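Notebook – September
Backup and restore, shared entry. Scribble in the margins if you like, but please sign it.

9:20
Restore day! I have been looking forward to this one since Hemant got the new box racked. We've had Drulla taking nightly snapshots of the shared drive on Kokside all summer, green check marks every morning, and until today I had never pulled a full tree back out of it. Single files, sure. Taha deletes a spreadsheet, I fish it out, everyone is happy. A whole tree is a different animal.

Plan as I scribbled it last night: restore the projects tree from the most recent snapshot onto Strazds (empty data disk, fresh filesystem), then run a checksum pass over both sides and diff the lists. Kokside set read-only for the morning so the live side can't drift under me. Dinesh moved his exports to the afternoon so I could have that, thank you Dinesh.

Size of the tree according to Drulla: nearly 54 GB. Size according to du on Kokside: bigger, by a margin I didn't like. Wrote that down and carried on. I suspect the hard links, see below.

9:45
Restore started. Command in the runbook was wrong, by the way. It still had the old flag for keeping owners, and the current Drulla just ignores flags it doesn't know, with no warning at all. I only caught it from the test folder I did first. Runbook fixed. Always do the test folder first.

While it ran I read through the retention settings properly for the first time in ages. We keep dailies, weeklies and monthlies, and the monthlies were set to expire on the same rule as the weeklies. So we have no monthlies. We've had none since the config was copied over from the old machine. No harm done that I know of, and a very easy fix, but it gave me a jolt. Changed, committed, and I put a comment above the line saying what it's for.

10:30
Restore done, no errors reported. Much quicker than I had guessed. The first part crawls (lots of tiny files, the old email exports) and then it reaches the scans and just flies. I love watching the throughput graph jump like that, it's a silly pleasure but there it is.
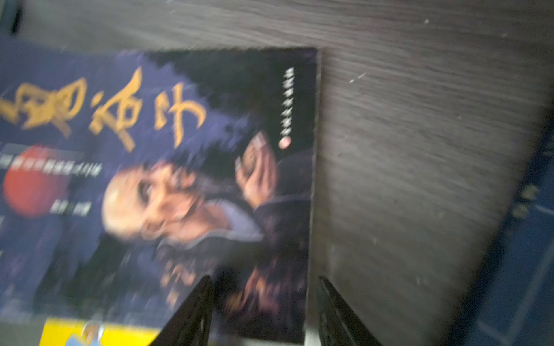
Gold title on a dark blue cover.

Checksum pass started on both machines at the same time. I went with the slower hash. We have the morning, and I'd like to be able to hand the list to anyone later without an argument about collisions.

Notes on the hash script, for whoever picks it up after me:
- It sorts by path with the C locale now. Before, Kokside and Strazds sorted accented names differently and the diff was pages of nonsense. This cost me an hour last time and I was so pleased to have remembered it.
- File names with a newline in them used to break it. There are such files. I don't know who made them. It uses null separators now, all the way through.
- It skips the trash folder. Drulla does too.
- Output goes next to the script unless you tell it otherwise, so don't run it from inside the tree you're hashing. Ask me how I know.

11:15
Diff is in. 995 paths differ. Heart in mouth for a moment, and then I looked at them and it got interesting.

Nearly the whole list sits under one folder, the old scans archive, and every one of those is present on Kokside and missing on Strazds. Contents of the files that do exist on both sides: identical. Every single one. I want that written down in plain words, since it's the thing we do all this for. What Drulla gave back is what we put in.

So, the missing ones. Went into the snapshot listing and they aren't there either, so the restore didn't lose them, they were never taken. Checked an older snapshot, same story. Then the ignore file. Somebody (me, I can see my own name on the commit) added a pattern to keep the thumbnail caches out, and wrote it without a leading slash. It was supposed to match one folder at the top. It matches any folder with that name at any depth, and the scans archive has a folder with that name inside every box.

Oh well! That is precisely what a restore test is good for. The green check marks were all telling the truth, too. Drulla backed up everything it was asked to. I'd asked it for the wrong thing.

Fixed the pattern, kicked off a manual snapshot, and it's now picking up the missing folders. I can see them scroll past.

11:50
The rest of the differing paths, the ones outside the scans folder, came down to 5, and I went through them by hand.

A couple are sockets left behind by a program that no longer exists. Drulla doesn't store sockets and I wouldn't want it to. Deleted on Kokside.

One is a sparse disk image from Hemant's old test setup. Same content, but the restored copy takes up its full size on disk. There's a switch for that. Added it to the runbook, tried it on the image alone, and it came back sparse. Lovely.

The others are links that point outside the tree, to a mount that Strazds doesn't have. They restored as links, correctly, and they dangle, also correctly. My script reports them as different when it can't follow them. That's a script problem and I'll change it to compare the link text instead.
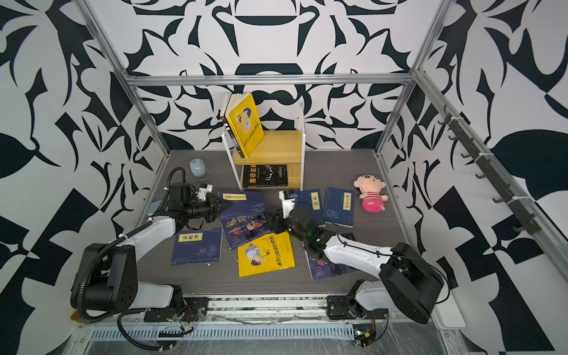 And back to the size question from this morning, which I hadn't forgotten. du on Kokside and the Drulla figure still disagree after I account for the scans. I tried du with the option that counts hard links every time, expecting that to explain it, and it moved the number the wrong way. Then I tried apparent size instead of disk usage and got much closer. Lots of tiny files, each one rounded up to a block. So my hard link theory from 9:20 is out, and I leave it standing up there as a lesson in writing down guesses before measuring. What's left over after that is small enough that I believe it's the trash folder. Haven't checked. Will check.

13:30
Lunch, then the offsite copy. This is the part I was least sure of.

The Bradalness copy gets a sync of the Drulla repository every night over the slow line. Up to now I've only ever looked at the log. Today I mounted the repository from the far end, read-only, and asked it to list snapshots. It listed them! Including last night's. Then I restored one small folder across the line, which took 8 minutes, and compared hashes with my list from this morning. Match.

I know it's only a folder. I was still grinning about it. That whole chain – Kokside to the repository, repository to Bradalness, Bradalness back to a clean disk here – had never been run end to end before by anyone, and it went through on the first try.

One catch. To mount it from the far end I needed the passphrase, and the passphrase lives in the password manager, and the password manager's own database lives on Kokside. If Kokside is gone, we are stuck. I had the thing cached in my session so it didn't stop me today. Rocío pointed at the same circle months ago and I said I'd look into it and didn't. Printed copy, sealed envelope, somewhere off the premises. Doing it this week, and a second copy with Rocío if she agrees.

14:40
Manual snapshot finished. Restored only the scans folder to Strazds, hashed, diffed. Empty diff. An empty diff is such a nice thing to look at.

Open items, in no order:
- script: compare link text
- confirm trash folder accounts for the leftover size
- envelope
- Drulla swallowing unknown flags without a word. I'd like to write that up and send it to them. If anyone has a tidy way to reproduce it, put it here.
- a check that compares the file count on the live side with the file count in the snapshot and shouts if they drift apart. This would have caught my ignore pattern on the first night. Dinesh thinks it's an afternoon's work, and I'd be glad to pair on it.
- Strazds disk: leave the restored tree until the next snapshot has gone offsite, then wipe

I'd also like to do this again before winter, with somebody else driving and me keeping my hands off the keyboard. If the runbook is any good it should work without me in the room. Put your name here if you want it.

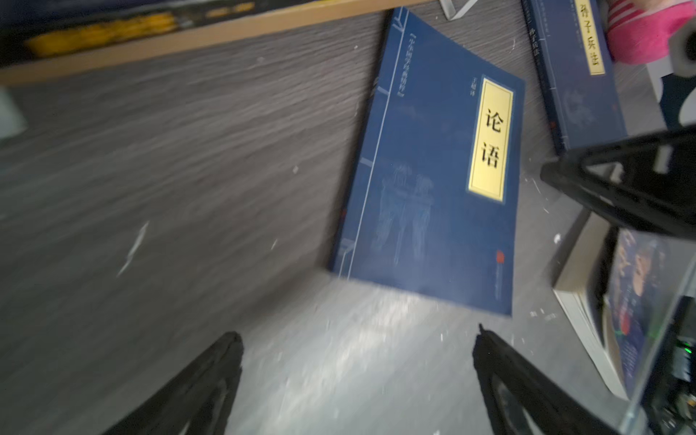 Rajkumari Goel: Me please, I'll drive. Two things from reading this. First, the flag problem is easy to reproduce, just misspell any option on the restore command and it runs as if you hadn't typed it. I did it by accident on my own laptop and ended up with everything owned by root. I have the terminal log saved, will drop it in the shared folder. Second, for the count check, can we count per top-level folder and not one total? A big import could hide a missing folder if you only look at the sum.

Yes to both, and the log would be wonderful. Per folder it is. I've put you down as driver, and I'll take the test folder step out of my head and into the runbook before then, as I see it still isn't in there.

16:10
Trash folder checked. It accounts for the leftover. Kokside back to read-write, Dinesh's exports running.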